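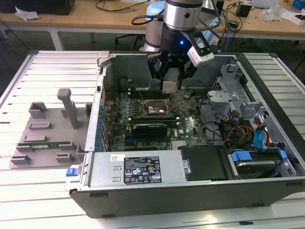
A desktop computer lies open on the workbench.

Okay, I finally did it. I ran the Penetti Trail Relay this month and my legs still hate me, but oh my gosh, what a day! If you haven't heard of it, the relay goes from the boat ramp at Fivska up over the ridge and back down to the mill pond, 42 miles in all, split up between teams however you like. Ours took the easy way out and signed up with a full roster, so I only had to run 2 legs. Only! Ha.

A record 647 runners turned out this year, and you could feel it at the start. The parking field was packed before sunrise and the line for coffee was longer than the line for the bathrooms (a first in my racing life). We went off at 6:40 a.m. with fog sitting right on the water, and I had my first leg done before I'd really woken up. Flat gravel, cool air, people cheering from their porches in bathrobes. I went out too fast, same as always, and paid for it on the one little hill before the exchange.

My second leg was the big one, over Oyewole Ridge, and I'd been dreading it since we got our assignments in the spring. It's rocky, it's steep, and the last stretch before the top has you grabbing at tree roots. I walked a lot of it. So did everybody near me! A woman in a purple visor shared her pretzels and we swore at the switchbacks together all the way up. The view from the top was worth every step and I stood there way longer than my team wanted me to.
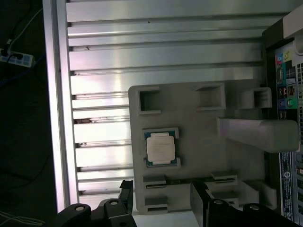

A runner from the Kekard Striders, who came through the ridge checkpoint right behind me, told me the downhill was worse than the climb and that next year the organizers ought to move the water stop to the top, where people could really use it. I have to agree. By the time I hit the table near the bottom my bottle had been dry forever, and the cups were down to the last sleeve.

That was my one gripe, though. The course was marked so well that even I couldn't get lost, the shuttles ran on time, and the chili at the finish was the real thing, with cornbread. Our team came in 40th, which we're calling a win considering two of us had colds and one forgot her shoes and ran in her sister's.

Results are up on the relay's page now, and the organizers say anything left behind at the exchanges is in a bin at the Fivska boathouse through the end of the month. Sign-ups for next year open in January. The ridge leg is up for grabs on our team, by the way, so if you like roots and suffering, come find me at the group run. We meet at 7 a.m. by the pond, and there's usually donuts.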